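Troser Twin-Tube Ceiling Lighting: Review after One Term of Use
Premises and Equipment Reviews, Stukden Study Centre
Prepared by Emese Bárány, with comments from Dénes Szalai and Jolán Takács
October 4, 2025

Purpose of the review

The Centre replaced the lighting in its upper workroom before the summer term. Troser fittings were chosen after two suppliers had been invited to quote, the other being Skesach. This review records how the fittings have performed in daily use and whether the same model should be ordered for the ground floor.

Cost and installation

The total paid, including removal of the old fittings, was £2,189. The installers completed the work in 2 days and left the room clean. Delivery had been promised within 30 days and was made on time, although one carton arrived without its fixing screws and these had to be requested separately. The printed instructions are clear on wiring but say very little about fixing to an uneven ceiling, and the supplier's telephone line was slow to answer on this point.

Light in use

The workroom is used for close handwork, and staff often bend over a task with their heads directly above it. Under the previous lighting this put the work in shadow. The new tubes give a strong and even light, and complaints have largely stopped. Jolán Takács reports that small parts can now be sorted at the bench without a desk lamp, even late in the afternoon. Dénes Szalai, who wears reading glasses, found the light harsh during the first weeks and still prefers to sit a little to one side of the nearest fitting.

The white paint on the ceiling helps a good deal. The structural beams have been left exposed, and the long recesses between them keep the light from spreading as evenly as it would under a flat surface.

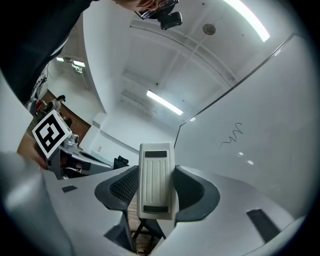

Noise and maintenance

The fittings are quiet. A faint hum was noticed from one of them in the second week — the supplier replaced the starter without charge, and it has not returned. Tubes are changed from a stepladder and turn out easily. The end caps are less satisfactory. They are stiff, and Csenge Fodor cracked one while cleaning. A replacement cap cost more than seemed reasonable for so small a part.

Dust gathers on the upper side of the housing and should be wiped away at least once a term, with the power switched off at the board.

Assessment

The Troser fittings are well made and suited to rooms where detailed work is carried out. They are less suitable for reading rooms or for any space in which people sit facing the tubes for long periods. The Centre recommends them for the ground floor workshop, provided that spare end caps are included in the order. The reading room should be considered separately, and a quotation for shaded fittings has been requested from Ó Briain.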